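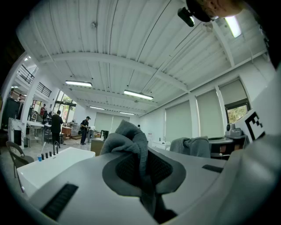 4. Wäsche sortieren und in den Korb legen

So, der Korb steht, die Griffe sind eingerastet (Kapitel 3, falls nicht), jetzt kommt endlich was rein! Ich schreibe das hier so auf, wie ich es mit meinem Virnham selbst mache, und ich habe ihn jetzt schon eine ganze Weile in Gebrauch.

4.1 Stell den Korb auf einen glatten, ebenen Boden. Fliesen sind prima, dicke Badematten weniger, da kippelt er gern.

4.2 Räum Kabel aus dem Weg, bevor du mit dem vollen Korb losläufst. Ich bin da einmal hängen geblieben und habe danach alles vom Boden aufgesammelt.

4.3 Nimm jedes Teil einzeln und schüttel es kurz aus. Taschen kontrollieren! Taschentücher in grauem Stoff sind eine Strafe, die Fusseln bürstest du noch am nächsten Morgen raus.

4.4 Schwere, dunkle Sachen nach unten, leichte obendrauf. Du musst nichts falten, locker zusammengerafft reicht völlig. Nur bitte nicht stopfen, sonst knittert das Zeug so, dass du am Ende doch bügelst.

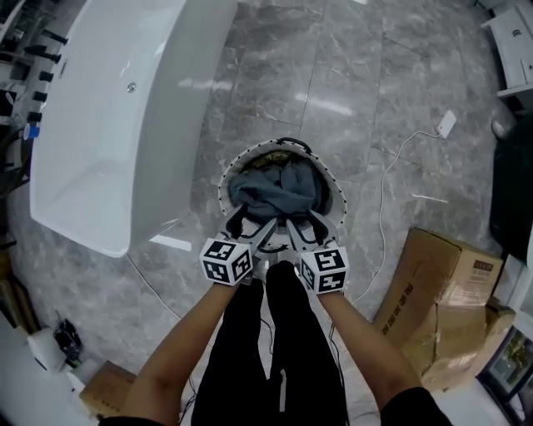 Abb. 4: Graublaues Tuch auf dunklem Stoff im runden Korb

Hinweis: Der Korb fasst 60 Liter, voll machen würde ich ihn trotzdem nicht. Lass oben eine Handbreit Platz, dann drückt beim Tragen nichts über den Rand.

Achtung: Feuchte Handtücher nie länger als 6 Stunden im Korb lassen. Häng sie vorher über eine Stange oder über den Wannenrand (bei mir ist es meistens der Wannenrand).

4.5 Wieder ausräumen

Greif das oberste Teil ungefähr in der Mitte und zieh es gerade nach oben heraus. Wenn sich etwas verhakt hat, zweite Hand dazu und den Stoff darunter festhalten. Bei Strick und anderen empfindlichen Sachen fasse ich lieber breit zu, mit spitzen Fingern ziehst du dir schnell eine Masche lang.

4.6 Leeren Korb mit einem feuchten Tuch auswischen und offen trocknen lassen. Wer den Einlegesack Trorkero dazu hat, nimmt ihn vorher heraus und wäscht ihn mit. Einen Ersatzsack bekommst du unter der Bestellnummer 2922.
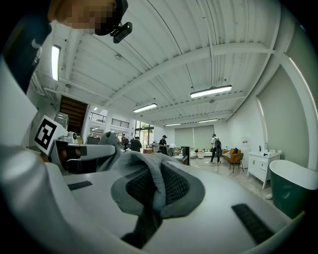
Kann ich helle und dunkle Wäsche zusammen im Korb sammeln?
Zum Sammeln geht das, solange alles trocken ist. Vor dem Waschen sortierst du dann nach Farbe, und neue dunkle Sachen wäschst du die ersten Male am besten allein.

Weiter geht es in Kapitel 5 mit dem Deckel und den Ersatzgriffen.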